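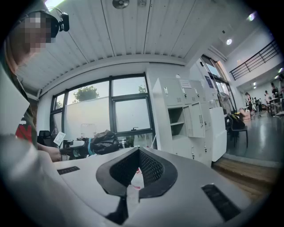 4.2 Choosing a camera position for the hand-held grippers

Before comparing the two hand-held grippers on the task set, we had to settle where the camera should sit on each of them. This took longer than the comparison itself, and we think it is the more useful part of the study for anyone building a similar tool. We tried four mounting positions on the Nullari and the same four on the Costa, keeping the lens, exposure settings and recording software unchanged throughout. Both tools were driven from the Jurkov controller in its default mode, and no operator was told which position we expected to do well.

Figure 4 is a view from the Nullari with the camera in the rear high position. The gripper body takes up the lower half of the image, with the black mesh recess in the centre, and a white card is being held just above the edge of the body. We were delighted with how much of the room remains. The ceiling slats bend strongly towards the sides, as one would expect from such a wide lens, but the window bars, the lockers and the railing in the far hall are all easy to pick out. These are exactly the sort of strong, fixed edges that a visual tracker can hold on to while the hand is moving.

The price is paid at the bottom of the image. A large, smooth, pale surface gives the tracker almost nothing to work with, and it moves with the camera, so any feature found on it is misleading. We therefore masked out the gripper body before tracking. A single mask drawn by hand was enough for each mounting position – the body never shifts relative to the lens – and it took a few minutes to prepare. With the mask in place, the rear high position lost track in far fewer recordings than the front low position, and it recovered sooner after fast turns of the wrist.

The front low position was our early favourite, and it deserves a fair hearing. It sees the fingertips beautifully. Small objects stay large in the image right up to the moment of contact, and operators who watched their own recordings found them much easier to judge. What it lacks is background. When the tool came down over a plain tabletop, there were moments when the tracker had only the table to look at, and the estimated path drifted off sideways. We would still choose it for a fixed arm, where the joint readings give the position of the tool and the camera is free to look at nothing except the grasp.

The same pattern appeared on the Costa, though less sharply. Its body is narrower, so it hides less of the view from any of the four positions, and the mask could be made smaller. On the other hand, its lighter shell picked up more vibration from the trigger, and the rear high mount had to be stiffened with a second bracket before the recordings were usable. With that bracket fitted it was a pleasure to work with!

Moving people caused less trouble than we had feared. We recorded 12 sessions in shared rooms, with colleagues walking through and working at other tables, and left every one of them in the results. People at a distance cover little of a wide image, and the tracker treated them as outliers in nearly every case. A person standing close to the tool matters more, and in eight recordings an arm or shoulder near the lens led to a short jump in the estimated path. All of these jumps were caught by the speed check described in Section 4.1.

On this basis we fixed the camera in the rear high position on both grippers for the remaining experiments, with masking turned on. Results for the Torres arm, which carries its camera on the wrist, are reported separately in Section 4.3.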